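# Abends kein Wein mehr — was trinkt ihr stattdessen?

**Liesl Lanz**

Hallo zusammen, ich lese hier schon ewig mit und brauche jetzt selber mal Rat. Seit Juli trinke ich unter der Woche keinen Alkohol mehr, und tagsüber merke ich davon gar nichts. Aber abends um sieben, wenn ich aus der Arbeit komme und zu kochen anfange, fehlt mir das Glas neben dem Schneidbrett. Es geht mir dabei gar nicht so sehr um den Wein, glaube ich, eher um dieses Gefühl von »so, Feierabend«. 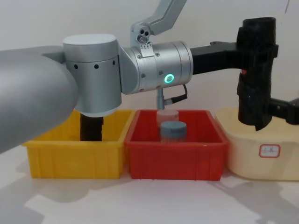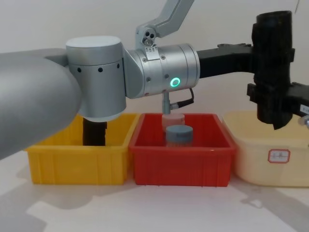
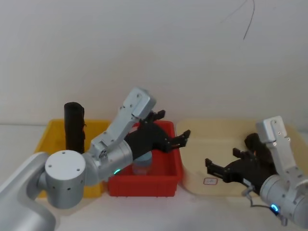

## Was ich schon probiert habe

Alkoholfreien Weißwein (zwei Sorten, beide schmeckten mir nach Apfelsaft mit Essig), Sprudel mit Zitrone, Kräutertee. Der Tee ist schön, aber erst später auf dem Sofa. Beim Kochen will ich was Kaltes! Cola kommt nicht in Frage, da liege ich bis zwei Uhr nachts wach.

Dazu kommt, dass mein Mann weiter sein Bier trinkt. Soll er auch, ich will ihm das nicht verbieten, nur steht die Flasche dann halt direkt vor meiner Nase. Und wenn wir bei Freunden eingeladen sind, fragt immer jemand, ob ich krank bin oder Tabletten nehme. Wie macht ihr das? Sagt ihr vorher Bescheid oder bringt ihr euch einfach was mit?

Ach so, süß mag ich es nicht besonders. Bitter gern.

---

**Waltraud Holzer**

Liebe Liesl, genau das hatte ich vor ein paar Jahren auch, und bei mir war es wirklich das Glas! Ich hatte mir angewöhnt, mein Wasser aus so einem dicken Küchenbecher zu trinken, und das fühlte sich an wie Zähneputzen. Seit ich wieder das dünne Weinglas nehme, ist es viel besser geworden.

Was ich hineintue: kalten Grüntee, über Nacht im Kühlschrank gezogen (12 Gramm auf eine große Kanne, ich mag ihn kräftig), dazu ein Schuss Verjus und ein Zweig Rosmarin. Verjus ist der Saft von unreifen Trauben, bekommst du im Feinkostladen oder oft auch direkt beim Winzer. Der ist sauer, aber weicher als Zitrone, und für mich kommt das dem Weißwein näher als alles, wo »alkoholfrei« draufsteht. Grüntee hat allerdings Koffein. Wenn du da so empfindlich bist, nimm Salbei oder Verbene, das geht auch kalt.

Für Bitter: Tonic mit viel Eis und einer Scheibe Grapefruit. Tonic ist halt doch ziemlich süß, ich strecke ihn halb mit Sprudel. Oder Enzianwurzel aus der Apotheke, ein kleines Stück in kaltem Wasser ziehen lassen — aber wirklich klein, sonst verzieht es dir das Gesicht. Mit empfindlichem Magen lieber bleiben lassen.

Und die Einladungen … ich bringe eine Flasche mit, stelle sie hin und sage »davon trinke ich heute«. Die meisten wollen dann probieren, und das Thema ist durch. Nach Tabletten hat mich schon lange keiner mehr gefragt.

---

**Wendelin Baumgartner**

Malzbier. Kalt.

(Hab das mit dem süß jetzt erst gelesen, sorry. Dann alkoholfreies Pils, da gibt es inzwischen ganz herbe.)

---

**Florian Fuchs**

Ich würde noch an der Uhrzeit drehen. Bei mir war der Durst um sieben zur Hälfte Hunger. Seit ich gegen halb sechs ein Brot oder eine Handvoll Nüsse esse, stehe ich viel entspannter am Herd, und was im Glas ist, ist mir fast egal. Meistens Ingwerwasser: Ingwer in Scheiben, 60 Minuten in heißem Wasser ziehen lassen, abkühlen, mit Sprudel aufgießen. Schön scharf und kein bisschen süß.

Zum Bier vom Mann: Meine Frau trinkt auch weiter ihren Rotwein, wir haben nur ausgemacht, dass die Flasche im Wohnzimmer steht und nicht in der Küche. Klingt albern, hat mir aber in den ersten Wochen sehr geholfen. Inzwischen steht sie wieder irgendwo, und ich schaue gar nicht mehr hin.

Falls es dir mal richtig schwerfällt oder du schlecht schläfst und zittrig wirst, sprich bitte mit deinem Hausarzt. So klingt es bei dir nicht, ich schreibe es nur für andere dazu, die hier mitlesen.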